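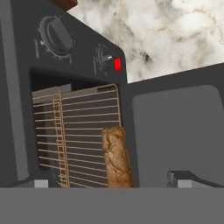
Section 6. Teaching the toaster oven task by remote control

This section covers recording demonstrations of the toaster oven task in the Lurnis simulator, using the hand controller. If you plan to teach the real arm by moving it with your own hands, skip to Section 7 and bring a snack. Everyone else should have finished Section 5 (Pairing the controller) and should know which button is the emergency stop without looking down.

The task is simple to say: place the food on the wire rack, let go of it, back out, and close the door. It takes a person a couple of seconds. Your first try by remote control will take a good deal longer, and you will develop opinions about wire racks.

6.1 Before you start

1. Load the kitchen set named Howlader from the Scenes menu. Wait for the status bar to say Ready. It will say Almost Ready for a while first. These are different things.

2. Set the control rate to 20 commands per second. Higher rates feel smoother to you and teach the robot about your coffee intake.

3. Open the chamber view. Check that the door is open, that you can see the rack, and that the red light at the right end of the control panel is inside your view. If the door is in the way, orbit the view before you begin. Moving the view in the middle of a recording is allowed, in the sense that the software will let you do it.

4. Squeeze and release the trigger twice. The fingers on screen should follow. If they open when you squeeze, go to Settings and clear Invert Grip. Kevin Urrego in support would like it known that this box is never cleared by reinstalling.

Note: The oven in this set doesn't heat anything. The knob and the dial turn, and they have their own task in Section 8. Leave them alone here. A bumped knob is saved as part of the demonstration, and the robot will learn to bump it with great care.

6.2 Recording a demonstration

1. Press Record. Wait for the tone. Motion before the tone isn't saved, however good it was.

2. Close the fingers on the food near the middle. The crust is modeled as a rough surface, so a light grip holds. Squeezing hard buys you nothing except a force warning.

3. Lift the food clear of the counter and stop for one beat. The pause gives the trainer a clean break between "pick" and "place."

4. Bring the food to the mouth of the chamber, slightly above the rack. Keep your wrist level. Go over the front lip of the oven; the lip has won every contest so far.

5. Move in slowly and lower the food until the contact meter twitches. One twitch is the rack. Two twitches is the rack and a side wall, and you should back off a little to the left or right before going on.

6. Open the fingers fully, then pull straight back. Don't lift as you leave. Fingers that lift too soon hook a rack rod, and the rack comes along for the ride.

7. Push the door shut with the side of the closed fingers. A nudge is enough.

8. Press Stop, then choose Keep or Discard.

Caution: Never keep a run in which you dropped the food and picked it up again, unless you tag it Recovery. Untagged, it tells the robot that dropping the food is step one. Gayan Mollah trained an entire July build this way – it dropped the roll beautifully, every single time.

6.3 How close to the wall is too close

Food resting near the right wall is fine as long as it is on the rack and the fingers can get out without scraping. Vary the spot from run to run. If every demonstration ends in the same place, the robot learns that place and regards the rest of the rack as a rumor.

Food may lie down or lean. The checker scores contact with the rack and doesn't care about presentation.

6.4 Limits and messages

A single recording can hold 2000 steps. At the rate set in 6.1 that is 100 seconds, after which the recorder stops by itself and makes a sound most users find judgmental.

Error 236: Controller lost during recording. The run is discarded. Charge the controller.

Error 1673: Door moved while fingers were inside the chamber. Open the door, pull the arm back to its home pose, and start again from 6.2, step 1.

Note: On real hardware, the second of these is a service call. Read the pinch cautions in Section 7 before you try any of this on an oven that exists.

To replay your kept runs, open the Review tab and go on to 6.5.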